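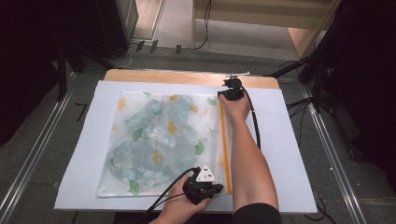 Figure 4. Head view during a two-gripper episode with a zippered bag.

4 Aligning Head and Gripper Streams in Simeo

This section sets out the procedure for aligning a recorded episode in Simeo, checking the marker track produced by the Drisano module, and labelling contact intervals before export. It applies to episodes recorded with one head camera and two hand-held grippers. Episodes recorded with a single gripper are covered in the section that follows.

Users must hold the Reviewer role or higher. Users with the Viewer role may open an episode and play it back, but their changes will not be saved.

4.1 Before you begin

Confirm that the following conditions are met:

The episode has been imported and its status reads Unaligned.
A calibration profile is attached for each camera listed in the episode header.
The left and right grippers have been assigned in the Devices panel. Simeo does not infer handedness from the images.
No other user has the episode open for editing.

CAUTION: Do not rename the episode folder after import. Simeo stores relative paths, and a renamed folder will open with empty timelines. Saved labels are retained in the database but will have to be reattached by an administrator.

4.2 Aligning the streams

1. Open the episode from the Library tab and select Align.

2. Set the head stream as the reference. The remaining streams will appear beneath it in grey until they are matched.

3. Select Coarse Match. Simeo compares the clock recorded by each device and shifts the gripper streams accordingly.

4. Read the residual shown at the end of each row. A residual above 400 ms indicates that a device clock was reset during recording. Stop at this point and follow the clock recovery procedure in Appendix B.

5. Choose an anchor event. A suitable anchor is a moment at which a jaw closes on material and the closure can be seen from both the head camera and the camera on that gripper.

6. Place the anchor marker on the head stream first, then on the gripper stream. Use the arrow keys to step by a single image.

7. Repeat steps 5 and 6 for the other gripper. A separate anchor is required for each hand, even where both jaws appear to close together.

8. Select Fine Match and save.

NOTE: A jaw that is close to the fabric but has not taken hold of it is not a valid anchor. In episodes involving bags, garments or other thin goods, one gripper will often rest on the work surface beside the article while the other holds it. The resting gripper should be anchored at its next closure.

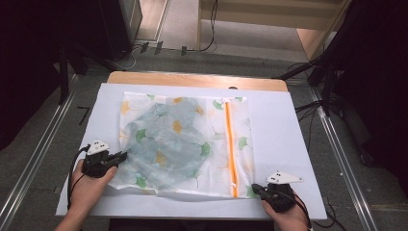
Where no later closure occurs, select Inherit Anchor in the right-hand menu. Simeo will then apply the offset of the opposite gripper and flag the stream for second review. Flagged streams are listed on the supervisor dashboard and cannot be exported until they are cleared.

4.3 Checking the marker track

Drisano estimates the position of each gripper from the dotted plate fitted to its upper side. The track is calculated when the episode is imported and is displayed as a coloured line over the head stream: blue for the left gripper, orange for the right.

1. Select Track from the toolbar and play the episode at half speed.

2. Watch for places where the line leaves the plate, jumps between hands or disappears. Drisano marks low-confidence spans with hatching on the timeline.

3. For a hatched span of fewer than 44 images, select Interpolate.

4. For a longer span, select Manual and place the plate corners on the first and last usable images. Run Recalculate.

5. Inspect the result at full zoom and save.

Do not use Interpolate across a regrasp. The wrist commonly turns at that moment, and a smoothed path will conceal the rotation — a fault that is difficult to find once the episode has been exported.

Printed fabrics may draw the detector away from the plate. Should this occur, raise the Plate Contrast setting by a single increment, recalculate, and record the change in the episode notes. The setting applies only to the open episode.

4.4 Labelling contact

Contact labels are applied in the Dursun panel, which opens to the right of the timeline. Two values are available for each gripper: Grasp and Press. Grasp is used when material is held between the jaws. Press is used when any part of the jaw bears on the material without closing over it.

1. Select the gripper stream to be labelled.

2. Drag across the timeline to set the start and end of the interval.

3. Assign Grasp or Press.

4. Enter the part of the article in the Target field. Terms must be taken from the project vocabulary.

5. Compare the interval with the head stream before moving to the next one.

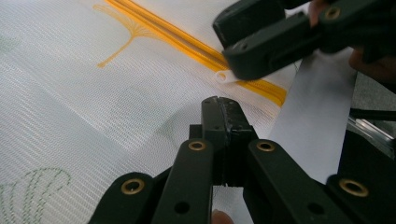 Target labels should name the smallest part of the article that the reviewer can identify with confidence. The gripper camera is generally the better source for this decision, as it resolves detail that is lost in the head view. Where the opposite gripper also comes into view, each jaw is to be labelled separately: with the upper jaw down beside the short white tubular piece near the end of the yellow zipper, and the central finger of the near gripper against the mesh just below it, the targets are "zipper end" and "mesh panel" respectively. The entry "zipper" is not to be applied to both. If a jaw hides the part it is touching, step backward until the part is visible and label from that image.

NOTE: Colour must not be used as a target term. The same trim may read as orange in one stream and yellow in another, depending on the white balance of each camera.

4.5 Saving and export

1. Select Validate. Unlabelled intervals, missing anchors and unresolved flags are listed in the lower panel.

2. Correct each item and validate again.

3. Set the status to Ready and select Export.

An exported episode is locked. Requests to unlock an episode should be sent to Elsa Viklund, Data Tools, Sulent, quoting the episode name and the reason for the change. The labels held at the time of export are kept as a separate revision.

Section revised June 29, 2024.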